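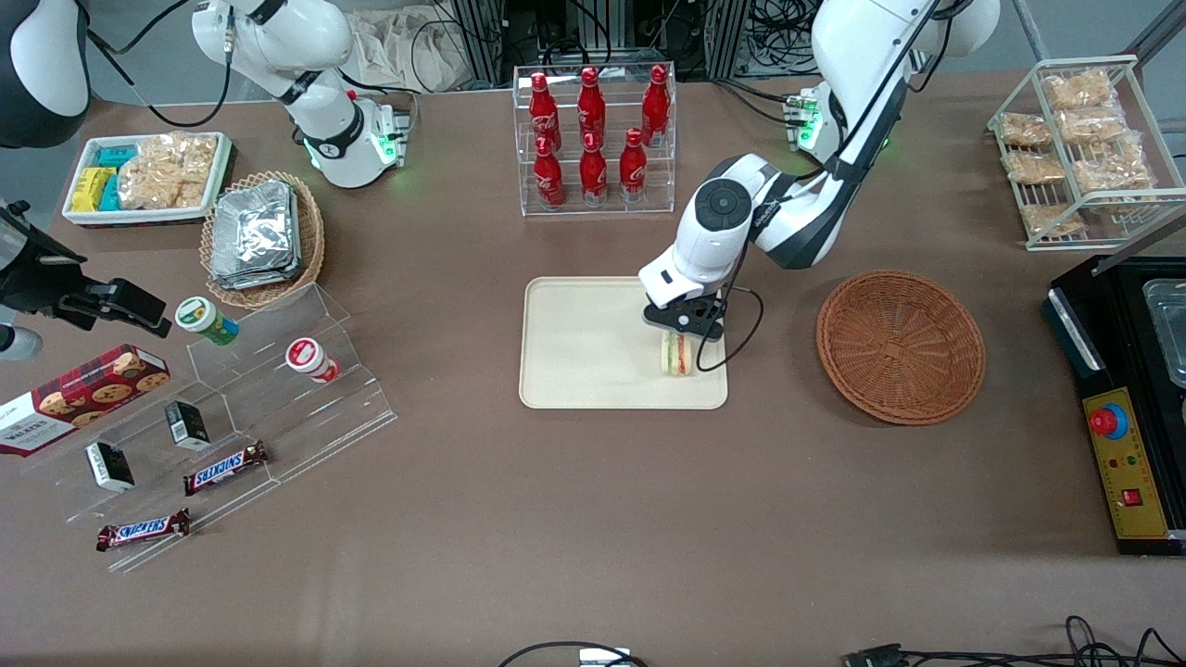
A wrapped sandwich wedge and a cream-colored tray.

Dec 21, 2020
By the Zedmont News Desk

Zedmont's lunch program is getting a second kitchen, and it couldn't come at a better time! The town said it has signed a lease on the old Saha bakery building on Dovovton Road, which has been closed for 2 years, and plans to have meals going out of it by April.

The program already delivers 800 lunches a week to older residents and families across town. With the Saha ovens back in use and a proper walk-in cooler (the current kitchen has never had one), the town hopes to reach every street north of the river, including the four that have been on the waiting list since summer.

Money for the cooler came from a neighborhood bake sale that ran all fall and brought in $4,000 — a terrific result for a town this size, and well past what the organizers had hoped for. The lease itself is being paid out of the regular town budget.

Menus will stay much as they are, with soup and a roll on cold days and sandwiches, fruit and milk the rest of the week. The bakery's old front counter will be kept too, so people who live close by can walk in and pick up a lunch. Sign-up forms are at the library and the town office.

Recent items
Dovovton Road paving pushed to spring
Tundedness choir moves winter concert online
Library adds curbside pickup hours
Zedmont rink opens for the season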